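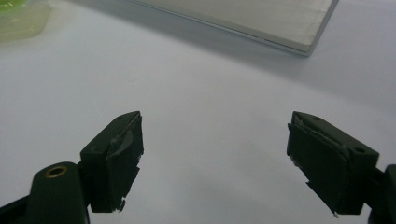 플레멕스, 작업복 수선·세탁 통합 서비스 '루넬(Runell)' 1월 정식 개시

중소 사업장 대상, 수거부터 수선, 세탁, 배송까지 한 번에
원단은 텍시에(Texier), 입출고 관리는 판데투스(Fandetus)가 맡아

입력 1월 | 플레멕스 홍보팀
공유 17 | 댓글 2

작업복 관리 전문기업 플레멕스(Flemex)가 중소 사업장을 위한 작업복 수선·세탁 통합 서비스 '루넬'을 1월부터 정식으로 시작한다. 지난해 가을부터 시범 운영해 온 서비스. 시범 기간 참여 사업장은 17곳, 업종은 금속가공, 식품제조, 자동차 정비, 인쇄 등이다. 정식 개시와 함께 신청 대상을 경기 남부 및 충남 북부 전 지역으로 넓힌다.

루넬의 핵심은 수선이다. 기존 작업복 세탁 서비스는 대부분 빨아서 돌려주는 데까지. 무릎이 닳거나 지퍼가 나간 옷은 그대로 돌아오거나 폐기로 분류돼 왔다. 루넬은 세탁 전에 한 벌씩 상태를 보고, 고칠 수 있는 옷은 고친 뒤 세탁한다. 고치기 어려운 옷은 사업장에 먼저 알린다. 사업장 동의 없이 폐기하지 않는 것이 원칙.

■ 왜 작업복 수선인가

작업복은 일반 의류와 망가지는 자리가 다르다. 정비 업종은 허벅지 앞쪽과 소매 끝, 용접이 있는 사업장은 앞섶과 팔뚝의 작은 구멍, 식품 업종은 손목 밴드와 여밈 부분이 먼저 상한다. 인쇄소는 주머니. 공구나 칼을 꽂아 쓰다 보니 주머니 입구가 뜯어지는 경우가 많다고 한다. 몸판은 멀쩡한데 주머니 하나 때문에 새 옷을 지급하는 일이 흔하다는 것이 시범 참여 사업장들의 공통된 이야기였다.

동네 세탁소나 수선집에 맡기는 것도 쉽지 않다. 기름때 묻은 옷은 받지 않는 곳이 많고, 받더라도 원래 원단과 같은 천을 구할 수 없어 색이 다른 천을 덧대게 된다. 반사띠가 붙은 옷은 더 어렵다. 박음질 자리가 바뀌면 반사띠 위치도 틀어지기 때문. 결국 개인이 집에서 꿰매 입거나 버린다.

집으로 가져가 빠는 문제도 있다. 시범 사업 전 면담에서 가장 많이 나온 말은 "가족 빨래랑 같이 돌리기가 미안하다"는 것이었다. 세탁기를 따로 두는 집도 있었고, 퇴근길에 코인세탁방을 들르다 업주에게 싫은 소리를 들었다는 직원도 있었다. 사업장 안에 세탁기를 놓은 곳도 있지만 말릴 자리가 없어 겨울에는 거의 못 쓴다고.

플레멕스는 원래 대형 사업장 유니폼 임대를 주로 해 온 회사다. 임대 방식은 수량이 어느 정도 돼야 단가가 맞는다. 직원 수가 적은 곳은 문의가 와도 거절하는 경우가 많았다. 루넬은 임대가 아니라 사업장이 이미 갖고 있는 옷을 관리해 주는 방식이어서 소량도 가능하다. 최소 수량은 9벌. 브랜드나 구입처는 따지지 않는다.

■ 이용 방법

신청은 전화 또는 플레멕스 홈페이지. 신청이 접수되면 담당 직원이 사업장을 한 번 방문한다. 이때 옷 종류와 수량, 주로 묻는 오염, 수거함 놓을 자리를 확인한다. 방문 상담은 무료이며 상담만 받고 신청하지 않아도 된다.

이후 각 옷 안쪽에 식별 라벨을 부착한다. 라벨은 목 뒤 또는 허리 안쪽. 피부에 닿는 것이 불편하다는 의견이 있어 시범 기간 중 더 부드러운 재질로 바꿧다. 라벨에는 이름이 들어가지 않고 사업장 코드와 옷 번호만 들어간다. 이름을 넣고 싶은 사업장은 별도 요청하면 된다.

수거는 주 1회가 기본, 오염이 심한 업종은 주 2회까지 가능. 수거 차량은 오전 9시부터 움직인다. 야간조가 있는 사업장은 퇴근 전에 수거함에 넣어 두면 된다. 수거함은 잠금형과 개방형 가운데 고를 수 있고, 좁은 탈의실에는 벽에 거는 주머니형도 제공한다.

돌아오는 옷은 개인별로 접어 묶거나 옷걸이에 걸어 배송한다. 수선한 옷에는 작은 종이 꼬리표가 달린다. 어디를 어떻게 고쳤는지, 다음에 상할 만한 자리가 어디인지 적혀 있다. 시범 기간에 의외로 반응이 좋았던 부분. 꼬리표를 모아 두었다가 다음 작업복 구매 때 참고했다는 사업장도 있었다.

■ 수선 항목

기본 요금에 포함되는 수선은 다음과 같다.

단추 및 스냅 교체
터진 솔기 박음질
주머니 입구 보강
밑단 수선
벨크로 교체
허리 고무줄 교체

추가 요금이 붙는 수선은 다음과 같다.

지퍼 전체 교체
무릎, 팔꿈치 덧댐
반사띠 재부착
소매 교체
안감 교체

방염복, 제전복, 화학물질용 보호복은 현재 루넬 대상이 아니다. 보호 성능이 있는 옷은 임의로 수선할 경우 성능이 달라질 수 있어 제조사 확인이 필요하다. 이들 품목은 세탁과 수선 모두 받지 않으며, 문의가 오면 제조사 상담 창구를 안내하고 있다. 안전화, 장갑, 안전모 내피도 대상 아님. 모자와 앞치마, 토시는 가능.

■ 텍시에 원단 공급

덧댐용 원단은 산업용 직물 업체 텍시에가 공급한다. 작업복에 많이 쓰이는 남색, 회색, 카키, 검정 계열을 중심으로 색과 두께를 나눠 모두 40종을 준비했다. 같은 남색이라도 여러 번 빤 옷은 색이 빠져 있어 새 원단을 대면 그 자리만 튄다. 텍시에는 미리 색을 한 단계 뺀 원단을 함께 공급한다. 오래 입은 옷에 대도 눈에 덜 띄게 하려는 것이다.

무릎 덧댐에는 겉에서 대는 방식과 안에서 대는 방식이 있다. 겉에서 대면 튼튼하지만 모양이 드러나고, 안에서 대면 깔끔한 대신 두꺼워져 여름에 덥다. 루넬은 사업장별로 기본 방식을 정해 두고 옷마다 바꿀 수도 있게 했다. 바닥에 무릎을 꿇는 작업이 많은 사업장은 대체로 겉덧댐을 골랐다.

텍시에는 자투리 원단도 따로 모아 루넬에 제공하기로 했다. 주머니 안감이나 걸이 고리처럼 겉으로 보이지 않는 곳에 쓴다. 자투리라 색은 그때그때 다르다. 안쪽 색까지 맞추길 원하는 사업장은 신청서에 표시하면 된다.

■ 판데투스 입출고 관리

옷이 섞이거나 없어지는 문제는 공동 세탁에서 가장 많은 불만이다. 루넬은 물류 관리 업체 판데투스의 입출고 시스템을 쓴다. 수거할 때, 분류할 때, 수선실에 들어갈 때와 나올 때, 배송 직전에 라벨을 읽는다. 사업장 담당자는 웹 화면에서 옷이 지금 어느 단계에 있는지 볼 수 있다. 앱 설치는 필요 없음. 컴퓨터 사용이 불편한 사업장에는 배송 때 종이 내역서를 같이 넣는다.

시범 초기에는 문제도 있었다. 라벨이 접힌 채 읽히지 않거나 같은 사업장 안에서 직원끼리 옷을 바꿔 입어 기록과 맞지 않는 경우 등. 라벨 위치를 바꾸고, 사업장 안에서 바뀐 것은 담당자가 화면에서 직접 수정할 수 있도록 했다. 분실이 확인되면 옷의 구입 시기와 상태를 기준으로 보상한다. 기준표는 계약서에 첨부된다.

주머니 속 물건도 자주 나온다. 볼펜, 동전, 줄자, 너트, 가끔은 차 열쇠. 분류 단계에서 나온 물건은 투명 봉투에 담아 옷과 함께 돌려보낸다. 다만 유성펜이 터져 다른 옷까지 번지는 일이 있으니 수거함에 넣기 전 주머니를 한 번 비워 줄 것을 당부했다.

■ 세탁 공정

세탁은 플레멕스 자체 세탁장에서 한다. 업종별로 통을 나눈다. 식품 업종 옷은 기름 오염이 있는 옷과 같은 통에 넣지 않는다. 정비, 금속가공 업종은 애벌 처리를 먼저 한 뒤 본세탁. 찌든 기름은 한 번에 다 빠지지 않을 수 있다. 옷감을 상하게 하면서까지 빼지는 않는다는 것이 회사의 방침이다. 완전히 하얗게 만들어 달라는 요청은 정중히 거절할 수 있음.

건조는 낮은 온도로 한다. 시간이 더 걸리지만 반사띠와 고무줄이 오래 간다. 향이 강한 섬유유연제는 쓰지 않는다. 식품 사업장 요청으로 시작한 것인데 다른 업종에서도 불만이 없어 전체로 확대했다.

장마철에는 배송이 하루 늦어질 수 있다. 명절 연휴 전후 일정은 사업장별로 따로 안내한다.

■ 시범 참여 사업장 반응

정비 업종의 한 참여 사업장은 "작업복을 새로 달라고 말하기 눈치 보여서 찢어진 채로 입는 직원이 있었는데 이제는 그냥 수거함에 넣으면 되니 편하다"고 전했다. 식품 제조 사업장에서는 위생복 여밈 부분이 제때 고쳐져 돌아오는 점을 장점으로 꼽았다.

아쉽다는 의견도 있었다. 수선이 들어가면 세탁만 할 때보다 돌아오는 날짜가 늦어 여벌이 부족한 사업장은 불편하다는 것. 플레멕스는 이를 반영해 수선 기간 중 입을 수 있는 대체 작업복을 빌려주기로 했다. 색은 회색 한 가지, 로고 없음. 치수가 다양하지 않아 아주 큰 치수나 작은 치수는 미리 말해야 한다. 대체복 대여는 무료이나 반납이 늦어지면 요금이 발생한다.

요금표가 복잡하다는 지적도 나왔다. 시범 때는 옷 종류와 오염 정도, 수선 항목을 모두 따로 계산했다. 정식 서비스에서는 상의, 하의, 일체형으로만 구분하고 기본 수선은 요금에 포함시켰다. 추가 수선은 금액을 먼저 알리고 승인을 받은 뒤 진행한다. 승인이 없으면 세탁만 해서 돌려보낸다.

플레멕스 관계자는 "작은 사업장일수록 작업복은 각자 알아서 하는 일로 남아 있는 경우가 많다"며 "고쳐 입을 수 있는 옷을 버리지 않게 하고, 직원이 집에서 기름때 빨래를 하지 않아도 되게 하는 것이 먼저라고 봤다"고 말했다. 이어 "수선은 손이 많이 가는 일이라 한꺼번에 많이 받기는 어렵다. 신청이 몰리면 순서대로 시작하게 되니 양해를 부탁드린다"고 덧붙였다.

■ 수선실 인력

수선은 봉제 경력자들이 맡는다. 의류 공장이나 수선집에서 일했던 사람이 대부분이고 두꺼운 작업복 원단을 다뤄 본 경험을 우선해서 뽑았다. 수선실에는 일반 재봉틀 외에 두꺼운 천용 재봉틀, 스냅 압착기, 오버록 기계를 갖췄다. 근무는 주간 고정이며 야간 작업은 하지 않는다.

추가 채용도 진행 중. 시간제 근무 가능, 나이 제한 없음. 간단한 실기(주머니 보강과 지퍼 교체)가 있다. 실기용 재료는 회사에서 준비하며 본인 가위나 골무를 쓰고 싶으면 가져와도 된다. 채용 문의는 홈페이지 채용 게시판으로 하면 됨.

■ 지원 대상 및 제외 지역

정식 서비스 대상은 경기 남부와 충남 북부에 있는 사업장이다. 도서 지역 및 차량 진입이 어려운 곳은 제외될 수 있다. 공장뿐 아니라 카센터, 목공소, 농기계 수리점, 급식 업체도 신청 가능. 같은 건물이나 단지에 있는 사업장끼리 묶어서 신청하면 최소 수량을 합산해 준다. 이 경우 수거함은 함께 쓰고 청구서는 따로 발행한다.

개인 신청은 아직 받지 않는다. 문의가 적지 않으나 수거 동선 문제로 당분간은 어렵다고 회사는 설명했다.

계약 기간은 월 단위. 중도 해지 위약금은 없으며 해지할 때 수거함을 반납하고 세탁장에 남아 있는 옷을 모두 돌려받으면 끝난다. 라벨 제거를 원하면 마지막 배송 때 떼어서 보내 준다.

■ 향후 계획

플레멕스는 상반기 중 루넬의 수선 항목에 동계 점퍼 충전재 보충을 추가하는 방안을 검토하고 있다. 점퍼는 부피가 커서 지금의 수거함으로는 감당이 안 된다. 계절이 끝날 때 한 번에 수거하는 별도 일정을 잡을 것으로 보인다. 비수기 보관까지 해 달라는 요청도 있어 판데투스와 보관 공간을 협의 중이다. 확정된 내용은 아직 없다.

텍시에와는 새 작업복의 설계 단계부터 수선을 고려하는 작업을 논의하고 있다. 무릎과 주머니 부분만 따로 뜯어 갈 수 있는 구조, 지퍼를 쉽게 바꿀 수 있는 마감 등. 시제품은 시범 참여 사업장에서 먼저 입어 볼 예정이고 판매 여부는 그 뒤에 정한다.

고쳐 쓰기 어려워진 작업복은 사업장 동의를 받아 부자재를 떼어 낸다. 단추와 지퍼 손잡이, 버클은 상태를 보아 다시 쓰고 몸판은 기계 닦는 걸레감으로 재단해 원하는 사업장에 보낸다. 로고나 상호가 있는 부분은 반듯이 잘라 내어 폐기한다.

■ 신청 및 문의

신청: 플레멕스 홈페이지 '루넬' 메뉴 또는 대표전화
상담 시간: 오전 9시부터, 점심시간 제외
준비 사항: 사업자등록증 사본, 작업복 종류와 대략의 수량
현장 사진이 있으면 상담이 빨라짐. 없어도 무방

서비스 소개서와 요금표는 홈페이지 자료실에서 내려받을 수 있다. 기존 유니폼 임대 고객은 담당 영업사원을 통해 신청하면 되며 임대 계약 조건에는 변동이 없다.

플레멕스 소개
플레멕스는 제조·정비·식품 사업장의 유니폼 임대와 세탁을 해 온 작업복 관리 기업이다. 자체 세탁장과 수선실을 운영한다.

텍시에 소개
텍시에는 작업복, 가방, 차양막용 산업 직물을 만드는 원단 업체다. 소량 염색 주문을 받는다.

판데투스 소개
판데투스는 의류와 침구류 입출고 관리 시스템을 공급하는 물류 관리 업체다.

자료 제공: 플레멕스 홍보팀
본 자료는 인용 및 전재가 가능합니다. 요금 관련 내용은 변경될 수 있으니 게재 전 홍보팀에 확인 바랍니다.

공유 17 | 댓글 2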